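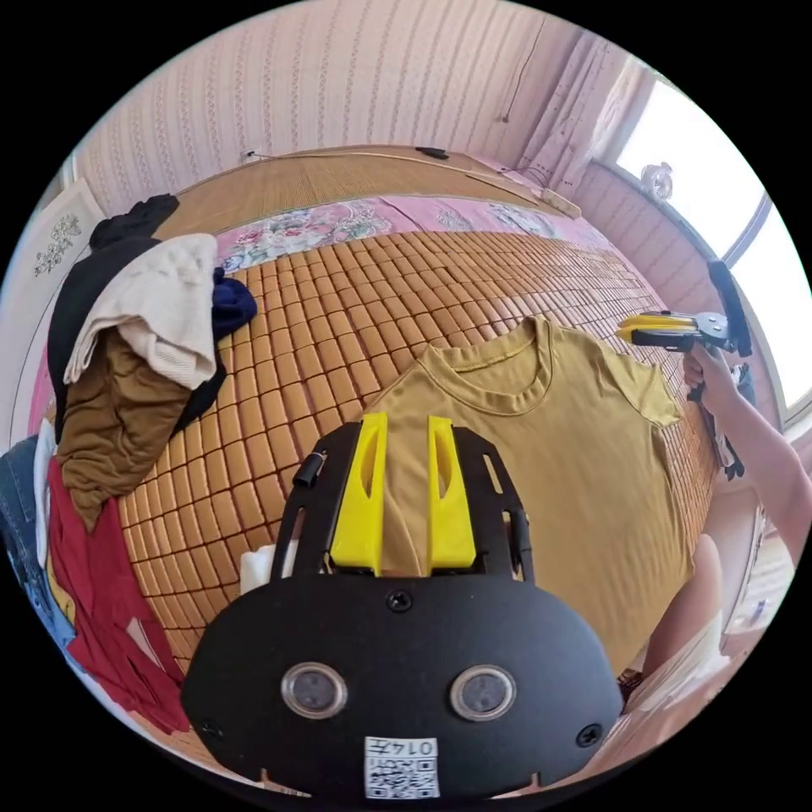
Page 21

4. Fitting and setting up your Flillus toll tag

This section covers fitting the tag in a car or small van and linking it to your account for the Surham Bridge and the Darnden Relief Road. If you have a motorcycle, go to section 6. For lorries and coaches, use the separate fleet guide.

You will need:
the tag and its bracket
the alcohol wipe from the box
your account number (top right of your welcome letter)
the registration document for the vehicle

4.1 Choosing the position

The tag goes on the inside of the windscreen, behind the rear-view mirror, on the passenger side. It must be at least 30 mm below the top edge of the glass and clear of the dark dotted band.

Some windscreens have a metallic or heated coating that blocks the signal. Cars with this coating usually have an uncoated patch near the mirror, and the tag must go there. Check your vehicle handbook or ask the dealer. If there is no uncoated patch, order the number plate bracket (part 667) and follow the leaflet that comes with it.

CAUTION: Do not fit the tag where it blocks your view of the road, covers a rain sensor or camera, or sits in the path of an airbag.

4.2 Fixing the bracket

1. Park on level ground, switch off the engine and apply the handbrake.
2. Clean the glass with the wipe. Let it dry fully.
3. Peel the backing from both strips on the bracket. Do not touch the adhesive.
4. Hold the bracket with the arrow pointing up and press it against the glass for 30 seconds.
5. Leave the bracket for one hour before sliding in the tag. In cold weather, run the heater first to warm the glass.
6. Slide the tag down into the bracket until it clicks.

NOTE: The strips can only be used once. Spare strips are sold in pairs through your account.

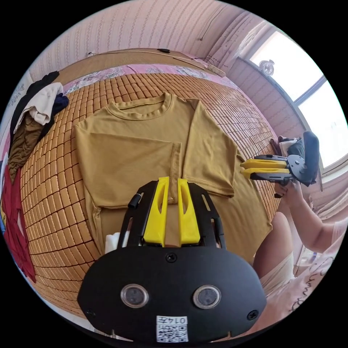
Mustard T-shirt with the left side folded in.

4.3 Linking the tag to your vehicle

The tag will not work until it has been linked. You can do this online or by phone.

1. Sign in to your account and choose Tags, then Add a tag.
2. Type in the serial number from the back of the tag. Leave out the dashes.
3. Enter the registration number and choose the vehicle class. Most cars are Class 2. A car towing a trailer or caravan is Class 3 for that trip.
4. Choose Pay as you go or Monthly.
5. Press Confirm. The status will change to Pending, then to Active. Allow up to four hours.

If you drive through a toll point while the status is still Pending, the cameras will read your number plate and the trip will be charged at the ordinary tag rate. You do not need to pay separately.

One account can hold up to five tags. Each tag must stay with the vehicle it is linked to. To move a tag, see 4.5.
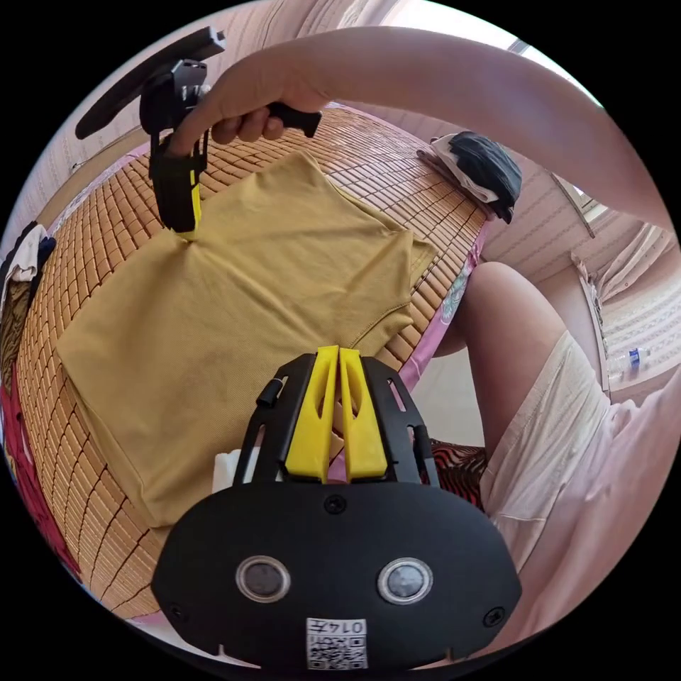

4.4 First trip and signals

Use any lane marked with the green T. At the Surham Bridge these are the two left-hand lanes in each direction. On the Darnden Relief Road every lane reads tags and there are no barriers.

Keep to the posted speed limit and leave a full car length between you and the vehicle in front at the barrier.

One short beep: trip recorded.
Two short beeps: trip recorded, balance low. Top up soon.
Four beeps: trip not accepted. Use the help button at the barrier, or pay online by midnight the next day.
No beep: see 4.6.

CAUTION: Never reverse out of a toll lane. If the barrier does not lift, stay in the vehicle and press the help button.

4.5 Moving a tag to another vehicle

1. Choose Tags, then Change vehicle.
2. Enter the new registration number and the date of the change.
3. Slide the tag up out of its bracket. Fit a new bracket in the new vehicle as in 4.2.

The tag from a car cannot be used in a vehicle over 3.5 tonnes.

4.6 If the tag does not beep

Check that the tag is fully clicked into place and that the sound has not been turned off in your account settings. If it stays silent on two trips in a row, the battery may be flat. Batteries are sealed in and cannot be changed at home. Request a replacement under Tags, then Report a fault, and return the old tag in the prepaid envelope to the Flillus office at Cavalcanti House, Darnden.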